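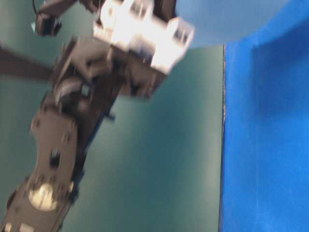
Sunscreen Should Be Sold in Bigger Bottles

Mar 20, 2018

I have been using sunscreen on my face every day for six years, and for most of this time I was using too little of it. I believe many people do the same. I don't think they are lazy or badly informed. I think the bottle is teaching them to do it.

Let me explain with my own bathroom shelf. The sunscreen I like best is the daily fluid from Griltetti. It comes in a slim tube with a silver cap, and the tube is so small that it disappears in my hand. I bought it with my own money, as I do with everything I write about on this page. It doesn't sting my eyes, it does not leave me white, and it sits well under foundation. But if I put on the amount that the leaflet inside the box asks for, on face, neck and ears, the tube is finished long before the month is. So what did I do? I did what everybody does with an expensive small thing. I made it last.

I used a pea. Everyone who has ever bought an eye cream knows the pea. It is a correct amount for an eye cream. For a sunscreen it is almost nothing, and the number printed on the front of the tube is not the number you will get on your skin. The protection is tested with a generous layer. When you spread the product thin, you have a thin protection, and you don't feel any difference until the evening, when your nose is pink.

I noticed this in May of last year, after a long lunch outside with my sister-in-law. She had a cheap family sunscreen in a pump bottle, the kind you leave by the door for children. She pumped three times and covered herself like she was painting a fence. I had dabbed my elegant fluid on my cheeks in the morning and felt very responsible. I was the one who was red.

The industry would answer, I suppose, that small tubes are what people want. They fit in a handbag. They pass through airport security. They look good next to the serum. All of this is true and I have nothing against a travel size. My complaint is that for facial sunscreen the travel size has become the only size. Body lotion comes in 500 ml with a pump, and cleansing gel too. Even micellar water, which is mostly water, you can buy in a bottle as heavy as a wine bottle. But the one product which dermatologists keep telling us to apply generously, and then again after two hours, is sold like perfume.
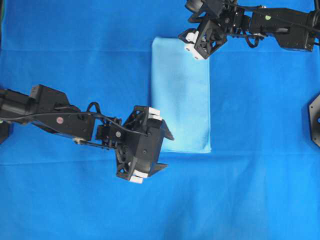 There is also the question of price, and here I want to be fair. Good sunscreen filters cost money, and a formula that feels nice costs more. I don't expect a brand to give it away. Still, when the same company can sell a big bottle of moisturizer for less than its tiny sunscreen, I think a part of what I pay is for the tube, the box, the leaflet and the little silver cap. If I buy four small tubes in a summer, I pay for this four times, and I throw it away four times as well.

Some smaller brands have started to understand. Châu makes a milky sunscreen in a 200 ml pump, and I have now finished two of them. The texture is less refined than Griltetti, I must admit it. It needs a minute to sink in, and on very humid days I can feel it on my upper lip. But I use it with an open hand. I put it on the neck, on the ears, on the back of the hands, on the part of the chest where a shirt is open. I never did this with the small tube, not even once, and I can only say that the size of the bottle gave me the permission.

Grindorier went a different way and offers a refill pouch. I like the idea more than the pouch itself, which is slippery and hard to empty to the end. A sunscreen should not be opened and poured around too much either, so I would prefer that they simply make the first bottle larger. There is a limit, of course. Nobody needs a liter of it on the shelf getting old. Once opened, most sunscreens should be used within a year, and an old one that has separated should go in the trash, whatever it cost.

A reader wrote to me that people who want more can just buy more, and that it is not the job of a company to teach us. Maybe. But companies teach us all the time. They give a dropper for the oil so that we use drops. They give a tiny spatula for the night cream so that we feel it is precious. When I was given a pump, I pumped. The package is always an instruction – usually it is the only one we read, since the leaflet goes with the box into the paper bin.

What I would like to see is not complicated. Print the amount for face and neck on the front, in letters as large as the protection factor. Make one daily size which lasts a normal person a month when it is used correctly, and let the small tube stay for the handbag. And please put a pump on it, because a flip cap with greasy fingers is a misery, and the greasy cap is then the reason why I skip the second application.

Until this happens, my advice is a boring one. Buy the sunscreen you can afford to waste a little. If the beautiful one makes you careful, keep it for evenings in the city when the sun is already low, and take a plainer one for the day. I still have a Griltetti tube in my coat. The Châu pump stands next to the toothbrushes, where I can't forget it.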